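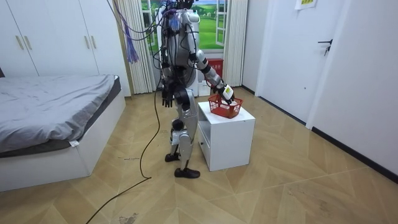 Jytte Skov wants a machine that can take things from beside a bed and bring them to another room. She manages Hjaltadóttir, a small company that rents furnished flats to people who come home from hospital and need some weeks of help. Her staff carry laundry, cups, books and fruit from one room to the next all day, and this is the part of the work she would gladly give away.

For this she has been looking at Resum, a service from the robotics firm Grandar. It is sold in a way that was new to me. The customer does not buy the robot. The customer buys tasks. You send Grandar a list of what should be done and in what kind of room, they teach it to a humanoid robot in a bedroom of their own, and when the task is good enough the robot is delivered with it. The first task takes 21 working days. The price is $1,387 a month for one robot and up to four tasks, and each further task is charged separately.

I spent two days with the team. The task on Skov's list that week was called "basket", and it sounds like the easiest thing in the world. There is a small red plastic basket and a white nightstand. The robot must take the basket by the rim, lift it, put it down, and do the same again when the basket stands in another place or at another angle.

Faisal Kiani, who leads the training, told me that baskets are less kind than boxes. The sides are open mesh, so a finger can go through a hole and stay there. The rim is thin. If the robot takes only the far edge, the whole basket tilts, and what is inside goes with it. "With a box you can be a little wrong," he said. "With this one you are a little wrong and you pick up the peppers from under the bed."

His group recorded 438 attempts for the basket before they let the robot try alone. I watched a good number of the later ones and I must say they were dull, which I mean as praise. The arm goes out, the hand closes, the arm comes back. It is slow. A person would have finished and left the room before the robot has decided where the rim is. Skov does not mind this. Her guests sleep a lot in the afternoon, she says, and a slow robot is a quiet robot.

What she does mind is the floor. Everything that is easy at the height of a nightstand becomes harder when it is down by the feet. The robot has to look past its own arms and its own legs, and it must bend without losing its balance. Elīna Sepp, who writes the balance software, has given most of the winter to this. On the first version the hand stopped too high. On the second it came down well but pushed the basket away over the boards.
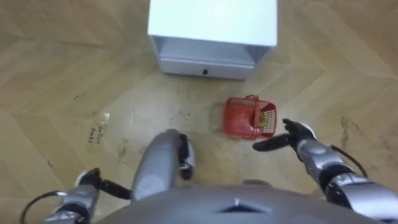 Can the robot learn a new object after it has been delivered?

Grandar must do the teaching, either in its own room or by a visit to yours, and a visit costs $922. A similar object often needs only a short session, but the customer can't add one alone.

This is my main complaint. A household changes all the time. Somebody brings another basket, with a stiffer handle, and then you are waiting for a visit. The competitor Edum lets the customer record small changes with a tablet, although I found its robot much weaker in the hands and it could not work below knee height at all.

I have a second, smaller complaint. The contract counts "pick up basket" and "put down basket" as one task, but "empty basket" as another, and this is written only in the annex. Amerley Opoku, who handles the customer agreements at Grandar, agreed that it should stand on the first page and said the text will be changed.

Skov has signed for one robot in one flat, with delivery in October. She has kept three tasks and crossed out the fourth, making the bed, after she saw how long the duvet took. Her staff will go on doing that by hand.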